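4. Matching panel visits to campaign exposure

4.1 Data

The analysis draws on two sources. The first is the exposure log kept by Temgate, which ran the in-store and roadside screens used in the campaign. Each entry in the log holds a screen number, a start time, the length of the play and the code of the advert shown. The second is a panel of 1,099 shoppers in Prutthorpe who had agreed to share their phone location and to fill in a short form after each grocery trip. Panel members were recruited by post in April and were paid in store credit. We removed 183 of them before any matching was done, either because location sharing had been switched off for most of the campaign or because no trip form was ever returned. The remaining 916 form the sample used in the rest of this section.

The campaign was for a chilled drinks range sold by Rissanen. It ran for 12 weeks on all Temgate screens in the town. The same advert was used throughout, with a change of end card halfway. We treat the two end cards as one advert, as the trip form did not ask people to tell them apart.

4.2 Defining an exposure

There is no agreed rule for when a person passing a screen should be counted as exposed to it. Trade practice tends to count everyone inside a fixed area during a play. This is simple, but it gives the same weight to a shopper who stands in front of a screen and to one who drives past behind a lorry. Meredith's earlier work on bus shelter posters used a time limit as well as a distance limit, and we follow that approach here with small changes.

A panel member is counted as exposed if the phone was inside the viewing area of a screen for the whole of at least one play. Viewing areas were drawn by hand on a street plan by Hywel Meredith, who visited each site on foot. For indoor screens the viewing area is the aisle or entrance hall in which the screen hangs. Phone location is less exact indoors, and in the larger stores it was often not possible to say which of two neighbouring aisles a person was in. In these cases we counted the visit as exposed if either aisle had a screen.

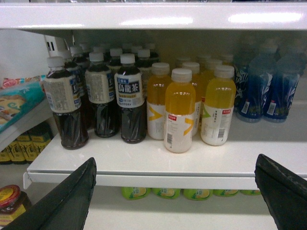 Figure 3. Bottled tea on a store shelf.

Repeat exposures were added up within each week. A person who passed the same screen on the way to work and again on the way home was counted as exposed twice. We did not set an upper limit. A version of the model with a weekly limit is given in the appendix and does not change the sign of any result.

4.3 Comparison group

Screens were not placed at random. Temgate puts them where many people walk, and people who walk through the town centre are likely to differ from those who shop at the edge of it. A plain comparison of exposed and unexposed panel members would therefore mix the effect of the advert with the effect of where people live and how they travel.

To deal with this we used the Costwood stores, which carry the same drinks range at the same prices but had no screens inside them during the campaign. Each exposed trip was paired with an unexposed trip to a Costwood store by a panel member of the same age band and household size, made in the same week. Where more than one match was possible, the one with the closest total spend was kept. Trips with no match were dropped.

Pairing on spend has a known weakness. If the advert led people to buy more overall, matching on the total would hide part of its effect. We think this is a small risk for a low-priced drink, but the estimates in the next section should be read as being on the cautious side.

4.4 Outcome

The outcome is whether the trip form listed any product from the advertised range. Forms were filled in from memory or from the receipt, and members were asked to say which. Forms completed from memory missed low-priced items more often, so the model includes a term for the method used.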